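Workshop notebook – packing task, March, started just after two

Got the bench to ourselves today, which hasn't happened for a while, so I'm writing this up properly for once. Bonifacio has taken over the Noltberg entry form (bless him) and Ezequiel and I spent the afternoon on the packing task, the one where two arms have to pick up something fragile in bubble wrap and put it in a carton without popping the wrap or losing the thing inside. The rules say the judges choose the object on the day, so there's no point getting clever about one shape.

First thing, the grip. Last time we closed the fingers until the motor current jumped and then stopped, which is fine on a wooden block and hopeless on bubble wrap. The current goes up so gently that by the time the code notices, you've squashed half the bubbles. Ezequiel's idea was to forget current altogether for the first part of the close and go to a set width, then creep. I moaned about it (I'd spent ages on the current threshold!) but he was right and it's much better.

Settings we ended on, so I don't have to go digging again:

Close to 29 mm at normal speed, then creep.
Creep stops after 700 ms, whatever the current says.
Wait 2 seconds before any lift.
Lift slowly for the first bit, then up to travel speed.

The wait matters more than I thought. Bubble wrap keeps settling after you've closed on it, and if you lift straight away the fingers are holding a shape that isn't there any more. We tried it with no wait at all and the bundle slid out twice running, quite gracefully, like a fish.

Second thing, where to hold it. Everybody on the team (me included) wanted to grab the middle. Trouble is the middle is also the fattest part, so you use up all your opening just getting round it. We swapped to pinching one end, where the wrap can be squeezed down narrow, and letting the other arm come in for the far end. More fiddly to plan but the fingers aren't working at the limit of their travel. 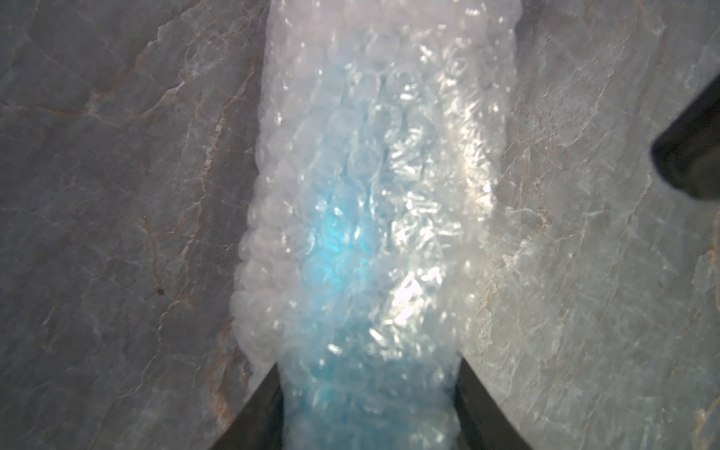
How do you stop a gripper crushing bubble wrap when the object inside is hard to make out?

Start from a width you've measured by hand with the wrapped object on the bench, close to that first, and only then creep in slowly with a short time limit. Go by the fingers for the last part and don't lean too heavily on the camera, as the wrap scatters light and the outline of whatever is inside can't be trusted.

Which brings me to the camera. Our colour finder looks for the biggest patch of a given colour and takes the centre of it. Lovely on bare objects. Through several layers of wrap a strong blue comes out strong in one place and nearly white in another, so the "centre" drifts off towards wherever the plastic happens to be thinnest. Add a bit of glare and it gets worse. I tried dropping the saturation limit and it promptly started finding blue in the worktop, so that's been put back where it was.

Bonifacio reckons we should look for the edge of the wrap and ignore the contents completely. I think he's probably right – the edge is what the fingers touch first anyway – but bubbly edges are a pain and the line fitter wants something straight. Might try fitting to one side only and taking whichever side comes out straighter. He's having a go at that on his own laptop before we put it anywhere near the arms.

Small things:

The second arm's parking position is too close in. It's not hitting anything, but I don't like it there while the first arm is closing. Needs moving back and up before we try the two-handed lift at full speed.

Log file still says "Cárdenas test" at the top of every run because I copied the script. Fix it!

More than one person has asked me about the finger pads. We're on the plain ones. The Naken rubber ones are still in the drawer and I'd like to get the timings solid before changing anything else.

Next session: two-handed lift at half speed, then Bonifacio's edge thing if it's ready. Ezequiel is bringing another roll of wrap.

Recent entries
Carton flaps, second attempt
Ernholm practice round: what we got wrong
Calibrating the wrist cameras again
Finger pads compared, part one
Shared kit list for Noltberg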